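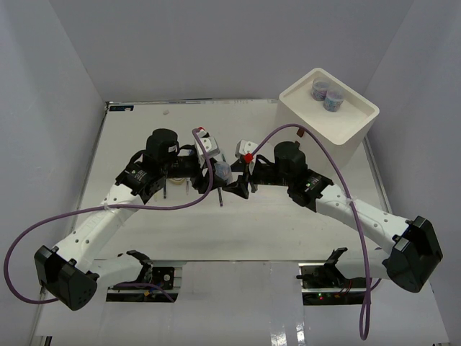
Buscar en el blog… Buscar

Cómo acostumbrar a un gato adulto al transportín

Por Vlasta Zupan | 6 de mayo de 2021
Tiempo de lectura: 3 min

El procedimiento es el que seguimos en casa con Gulyás, un macho castrado que se escondía bajo la cama en cuanto oía la rejilla. Se completa en ocho días si el gato come con normalidad. Si rechaza la comida en cualquier paso, se vuelve al anterior.

Material

- Transportín rígido con techo desmontable. El nuestro mide 33 cm de alto.
- Una manta que el gato ya use, sin lavar.
- Premios blandos en trozos pequeños. Con 300 g hay de sobra.
- Una toalla grande.

Días 1 y 2. Retire el techo y la puerta. Coloque la base en la habitación donde duerme el gato, contra una pared, con la manta dentro. Deje un premio en el borde por la mañana y otro por la noche. No llame al gato ni lo lleve en brazos.

Días 3 y 4. Sirva la comida en la base, primero en la entrada y después al fondo. Retire el plato cuando haya terminado y deje la manta.

Día 5. Monte el techo sin la puerta. Apriete bien los cierres laterales antes de que entre: un clic a destiempo obliga a repetir el paso.

Día 6. Coloque la puerta y ciérrela con el gato dentro durante diez segundos. Premio a través de la rejilla. Abra. Repita tres veces, con pausas largas.
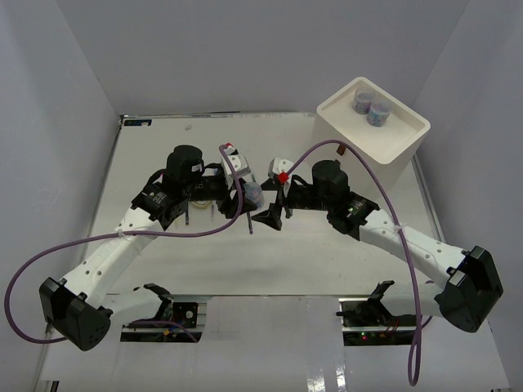

El día 7 se ensaya la extracción, la parte que más problemas da en la consulta. Ponga el transportín sobre una mesa estable, a la altura de la cintura, y quite el techo. Una persona se sitúa a cada lado y ambas acercan las manos despacio hacia el centro, en la misma disposición que los dos brazos sobre el tablero blanco de la foto. La primera sujeta el pecho y la segunda sostiene los cuartos traseros. En casa la segunda es Benedek Hegyi, mi marido, que al principio tiraba demasiado pronto.

Día 8. Cubra el transportín con la toalla, llévelo al coche y dé una vuelta corta. Sujételo siempre por debajo, no por el asa. Al volver, abra la puerta y no intervenga.

Mantenimiento: deje el transportín montado y a la vista todo el año. En agosto lo guardamos en el altillo y hubo que empezar otra vez desde el día 3.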